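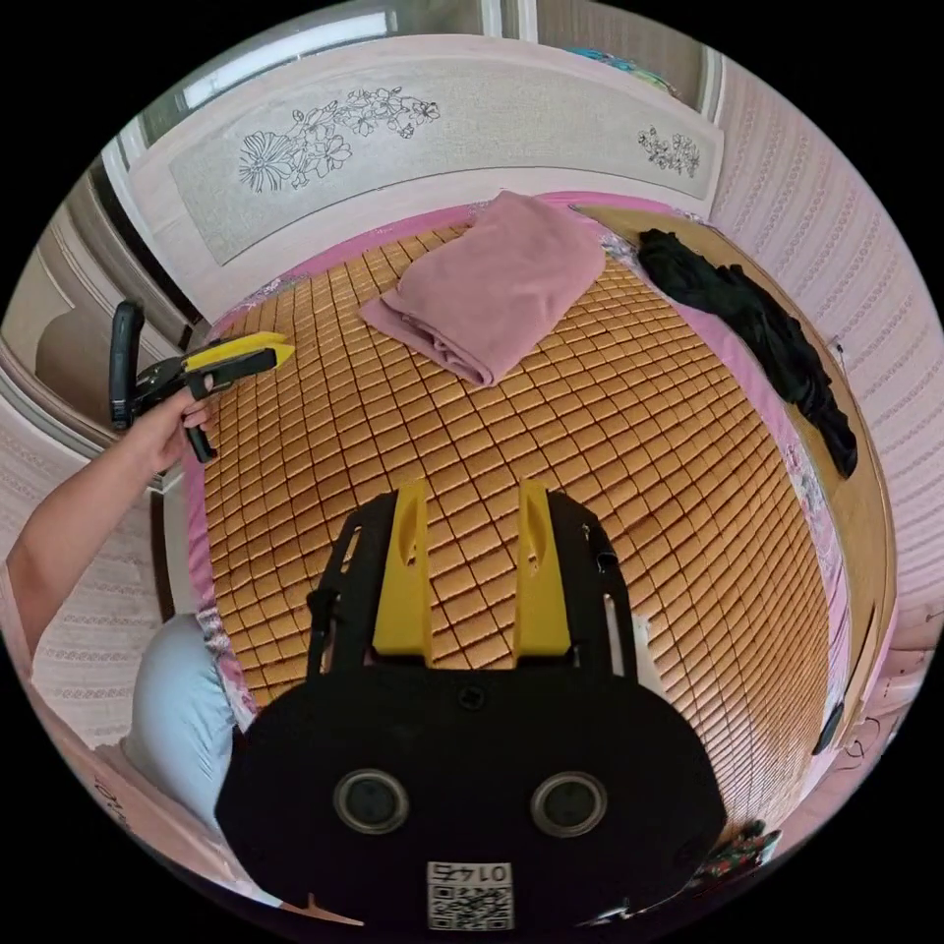 A tile mat over a pink sheet, with a folded towel and a heap of black clothes.

My aunt Ghada Bitar has slept on a bamboo mat every summer for as long as I have known her, and when I moved into the upstairs apartment in Iredbridge, with its one big window and no breeze to speak of, she turned up with one rolled under her arm like a rug. "Put it on top of the sheet," she said, "and stop complaining to me about the heat." So I did, and I've hardly stopped talking about it since (my poor friends!).

If you've never met one, the kind I mean is made of little bamboo tiles strung close together. Mine has a faint click to it when you sit down, and for the first 6 nights I woke up every time I rolled over. After that I couldn't sleep without it.
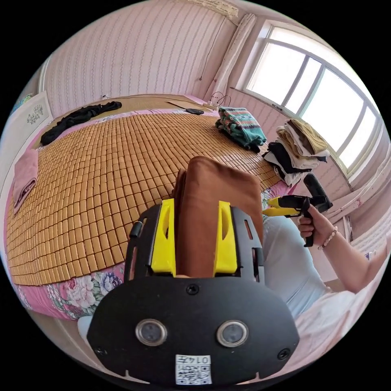
Laundry is where the mat really won me over, because I have always folded on the bed and always will. A soft quilt swallows everything you set down on it, but a tile mat is firm and flat, more like a table you happen to sleep on. A folded pink towel can wait at one side while the black clothes sit in their heap near the head of the bed, and you still have room to work on something brown and bulky in between. I start with towels, as they're easy and they make me feel capable. The black things I leave for last, always, and my cousin Dima says you can tell my mood by how long they've been lying there.

Dima has her own system. She spreads a big cloth right out on the mat, smooths it from the middle with the flat of her hand, and only then brings the edges in.

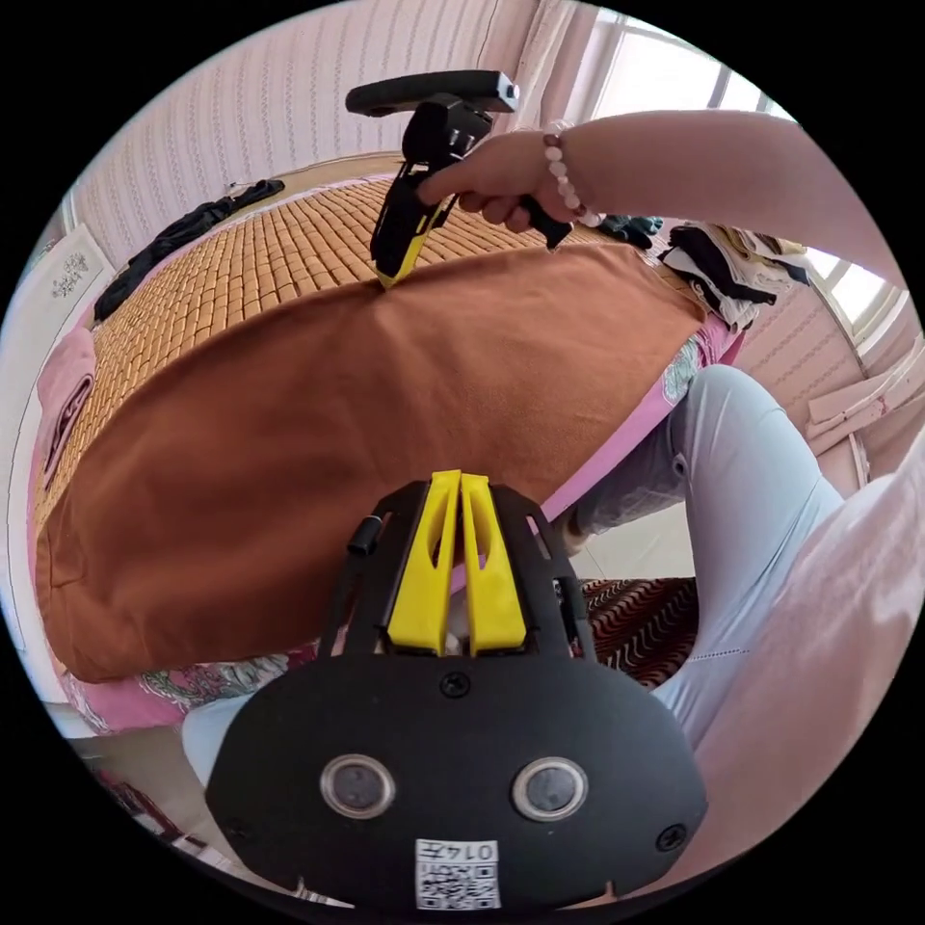
I used to fold in midair, chin on my chest, arms as wide as they'd go, and wonder why the corners never met. Her way takes a minute longer and the result will sit nicely on a shelf. She learned it from Joelle Dabbas, who ran the linen room at a small hotel in Mirnent for 15 years and could get almost 900 pillowcases put away before lunch.

As for looking after the mat, Ghada wipes hers down with a damp cloth, well wrung out, and then a dry one, going along the rows. She props it by the window for the afternoon and won't hear of putting it in full sun.

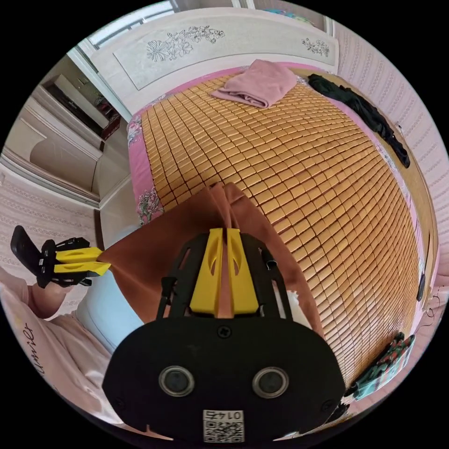
The sheet underneath gets changed as usual, and I'm fond of letting a bit of it show at the sides, so I save my flowery ones for summer. Come the cool weather the mat gets rolled, tiles outward, tied with 2 old scarves and slid behind the wardrobe. Ghada's has been through 8 summers that way and looks better than mine does after one. She has already asked when I'm going to start folding the black things first.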